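Bench notebook – tower teardown and refit, December

Starting 9:30. Picking up the office tower from the Rawashdeh batch, tag 602. It's one of 18 that came back with the same complaint, random restarts under load. Plan for the session: get the processor out, clean it, put it back with fresh paste, and check the power leads while the case is open.

Case is on its side on the slatted table, side panel off and stored under the bench with its screws in a tub marked 602. Please don't mix the tubs. The last lot had two screw lengths and we spent most of an afternoon sorting them.

Cooler came off with a slow twist. Old paste was gray and crumbly at the corners, still soft in the middle. Processor out, into the antistatic tray. Wiped with alcohol and a lint-free cloth, two passes. 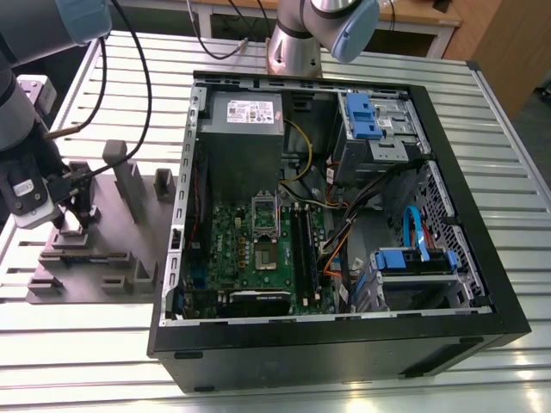

Went over the socket with the loupe before doing anything else. No bent contacts that I could find, no paste down in it. There was some dust by the memory slots, which I brushed toward the edge of the case and vacuumed up. Kept the vacuum nozzle well back from the socket.

Power leads next. The connectors were all seated, but the drive lead had been pulled tight around the cage and I didn't like the strain on it. Re-routed it with a bit of slack. The blue SATA cable is fine. I'd like to tie the black bundle down at some point because it wants to spring up in the way of the panel – no ties left in the drawer, so that's for another day. Ordered more from Norkovico, bag of 30.

Lid of the power supply is a little scratched but the fan turns freely by hand. Didn't open it.

Coffee, then the refit.

Notes on the refit, for whoever does the next one:

1. Ground yourself to the bench strap. The clip on the left one is loose, use the right.

2. Lever up, bracket fully open, then lower the processor straight in. Line up the corner mark first. It should drop in under its own weight.

3. Close the bracket and lever. It takes more force than feels right. Stop and look again if it grinds.

4. Check the memory is clicked in at both ends, and that the graphics card is level in its slot.

5. Look over the board once more with the processor in and the cooler still off. Last easy chance to spot a stray screw.

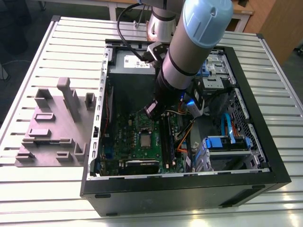
6. Paste, small dot in the center. Cooler on, screws in a cross pattern, half a turn each until they stop.

7. Fan lead back on its header. I have forgotten this before.

Load test: used the Skotholm script, let it run over lunch. Peaked at 82 C, no restart. Still warmer than I'd like for this model. Leaving it on test until 4:30 and will write the final reading on the tag.

To do: cable ties, fix the left strap clip, ask Dralthorpe whether they want the old paste noted on the return sheet.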